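From: Tudur Prydderch
To: tornmont-table list
Subject: Re: [tornmont-table] serving plates for the April supper, and the hire question

Sorry all, typing this between two other things so forgive the state of it.

Chanida Rattanakul wrote:
> Dear all, before we go any further can we settle the plates. Last year
> we hired from Garik and the charge for breakages came to more than the
> hire itself, which I still think was wrong but I paid it. Thepsuriya
> will lend us theirs but they are all the deep ones, fine for curry and
> hopeless for anything you have to cut. Are we doing shared plates down
> the middle again or is everyone being served? I can't order anything
> till I know. Also does the hall have hot water in the back sink yet.
> Chanida

Taking these out of order.

Hot water, yes. Fixed last month. Takes a good while to come through so run it before you need it, not when you've got a stack in your arms.

Garik. I agree the bill was wrong. I rang them in the autumn and got nowhere, then rang again and got someone who looked at the list and said two of the boxes had been booked back in under another customer. No refund, but a credit, which is only any use if we hire from them again. So that's a nuisance. The credit runs out in the summer. My feeling is use it on glasses and be done with them.

Shared plates. Here I do have a view. I think we should share, and I think we should do it with big flat plates and far fewer of them. Last year every table had six or seven small dishes all going cold and people at the ends never saw half of it. One big plate in the middle, one thing on it, everybody can reach. When it's empty it goes back and the next one comes. My mother did it like this for chapel teas and there was never any of that business of passing a bowl over somebody's head.

Size matters more than people think. If the plate's only just big enough then the food is up to the edge and the first person with a spoon has it on the cloth. You want a lot of white showing. Something small in the middle of a great big plate looks a bit daft for the first minute, I grant you, but it's far easier to serve from and easier to carry, thumbs stay out of the sauce. Plain white for preference. A wavy edge is all right, in fact I like one, you get a better grip than on a smooth rim. No gold lines, they can't go in the machine and we'll be washing up by hand till midnight. 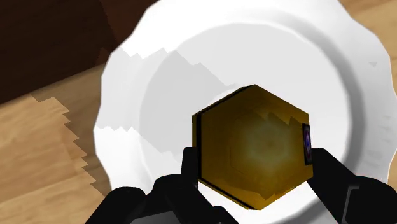 Usa Wattanapong thinks the big plates are a mistake for the older tables, too heavy to lift once they're loaded, and she would sooner have two middling ones at each end and let people help themselves. She also says the ones at Gondska were chipped round the rim when she went to look and wants somebody to check before we put any money down. Fair on both counts. I hadn't thought about the weight. Could we have it so that those tables get their plates brought and taken by whoever is serving, and nobody seated has to pick one up? If that doesn't suit then two middling ones it is, I won't die in a ditch over it.

Chips I will check. I'm going past Gondska anyway and will take a few out of the crate and run a finger round. If more than the odd one is bad we say no thank you.

Numbers. We have 17 tables if we use the side room and there's no reason not to. One big plate per table plus 8 spare, so that the second course can be going out while the first is coming back. Anyone who thinks 8 is too few please say now. Wanpen Intarasuk did the kitchen last time and I'd take her word over mine.

Tablecloths. Please can we not. The tables in the hall came up nicely after they were sanded and I'd rather see the wood. Cloths are a hire charge and a laundry charge and they slide. Runner down the middle if you must. I know there are people who feel strongly the other way, you know who you are, write to the list and not to me.

Rice. Separate bowls, with lids, one each end. Thepsuriya's deep ones would be perfect for this Chanida so do say yes to them, just not for the mains. We'd want them the evenng before.

Serving spoons. We own plenty, they are in the blue crate under the stage, but half are slotted and no good for anything wet. Usa Kaewsai has offered to lend hers and I've said yes please. Put a bit of tape on the handles Usa or you'll never see them again.

Money. There is 2386 in the account before the tickets. Hall is paid. I don't want to go into the tea fund for crockery if we can help it, so if Gondska come in high we fall back on borrowing and mix and match, and no one will mind as long as its hot.

What I need back from people: yes or no on sharing, yes or no on cloths, and anybody with a car that has a flat boot for the crates. Mine is full of fence.

Will ring Gondska before 6 tonight, they shut at half past.

Tudur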